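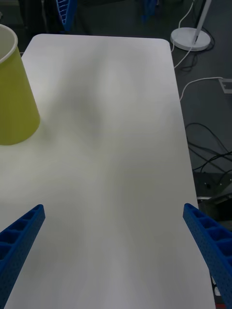
Blick aus der Handgelenkkamera, Becher links, Greifer offen.

Hallo Dolores,

du wolltest bis Sonntag wissen, wofür das Geld aus eurem Topf bisher draufgegangen ist und ob sich das Kenby-Kit lohnt. Ich fange mal mit dem an, was uns am meisten Spaß macht: den Fingern! Die blauen Gitterfinger sind der eigentliche Grund, warum wir das Kit von Virnent überhaupt angefragt haben, und nach einem guten Monat würde ich sie nicht mehr hergeben. Sie geben beim Zufassen schön nach, und Barry Lockwood (der bei uns inzwischen fast alle Durchgänge fährt) hat seit Januar keinen einzigen Becher mehr zerdrückt. Mit den alten starren Backen ging das ja ständig schief.

Zu den Zahlen. Bisher haben wir 836 Greifversuche protokolliert, fast alle mit Bechern, ein paar zum Schluss auch mit Löffeln. Der Umbau auf die neuen Finger hat beim ersten Mal rund 180 Minuten gedauert, und davon ging ein guter Teil für eine Schraube drauf, die in der Anleitung schlicht fehlt. Inzwischen schafft Barry das in 15 Minuten, Kaffee nicht eingerechnet.

Was mir weniger gefällt: die Software. Die Kalibrierung der Handgelenkkamera verliert nach jedem Neustart ihre Werte, und wir geben sie dann von Hand wieder ein. Ich habe das bei Virnent gemeldet, die Antwort kam schnell und war nett, eine Lösung gibt es noch nicht. Auch mit Schatten auf der weißen Tischplatte tut sich die Erkennung schwer – wenn der Arm selbst einen breiten grauen Streifen auf den Tisch wirft, landet die geschätzte Becherkante gern mal daneben. Wir probieren gerade andere Lampenpositionen aus, so richtig zufrieden bin ich damit noch nicht.

Ach ja, die Kabel. Am Boden rechts vom Tisch liegt immer noch ein ziemliches Knäuel, das steht bei mir auf der Liste. Kabelkanäle wären im Budget noch drin, wenn du nichts dagegen hast.

Im Vergleich zum Okell-Set, das wir im Herbst zur Probe hatten, ist Kenby deutlich angenehmer im Alltag, dafür war bei Okell die Dokumentation um Längen besser. Das schreibe ich auch so in den Abschlussbericht, die Tunstall-Leute haben schon danach gefragt.

Als Nächstes kommen weichere Sachen auf den Tisch, also Tücher und Schwämme, und dann die 13 Aufgaben aus dem Antrag der Reihe nach. Offen ist von dir noch das Okay für einen zweiten Satz Finger als Ersatz. Schick mir einfach eine kurze Mail, dann bestelle ich!

Viele Grüße aus dem Labor

3 Kommentare · 7 Mal geteilt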